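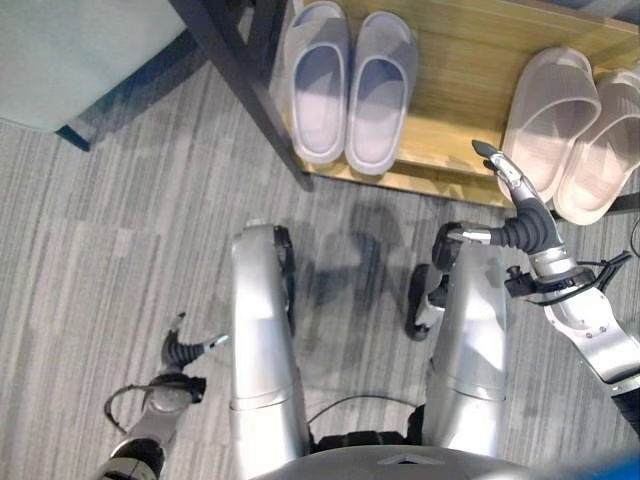
2026-09-09

Boiler pressure 1.1 bar at six this morning, down from 1.4 on Sunday. Topped up to 1.5 through the filling loop and closed both valves. If it falls again by the weekend the leak is on the system side and I shall have to start lifting boards. I have checked every radiator tail upstairs with dry tissue and found nothing. The landing one has an old green stain under the lockshield, but it was there in January.

Gert Van Wyk rang at half past eight. He thinks the expansion vessel has lost its charge, and asked whether the gauge climbs when the heating is on. It does, to just under 2.5, so he may be right. A flat vessel would push water out of the relief valve and I would only see it at the pipe outside. Taped a freezer bag over the end of that pipe at nine. By noon it held a few spoonfuls. By four, 75 ml, measured in the kitchen jug. Heating had run for two hours in that time.

So the boards can stay down for now.

Vessel is the original Tarnent, in the cupboard behind the airing shelves. To test it properly the water side has to be at zero, then a tyre gauge on the valve at the top. I pressed the pin briefly before doing any of that. Air only, no water, so the diaphragm is probably whole and it wants pumping up again. Ruan has a foot pump with a decent gauge and will drop it off tomorrow after work. Keabetswe says he must have it back by Friday as her back tyre goes soft.

Gert quoted 127 for a new vessel fitted, if it comes to that. Sendcombe want 46 for the call-out alone and could not come until the week after next. Told them no.

Inhibitor: no record of when it was last dosed. The water I drew off was grey but not black. Bottle under the sink treats up to ten radiators and we have nine. Will add it when the system is down.

Other. Electricity meter read and sent. Chantelle returned the long ladder, one rubber foot missing, she is ordering a pair. Rain from two until five, gutter over the back door still drips at the second joint – resealed in spring with the cheap stuff, will use the proper stuff next time.

Heating off overnight. Gauge at ten o'clock, cold: 1.3.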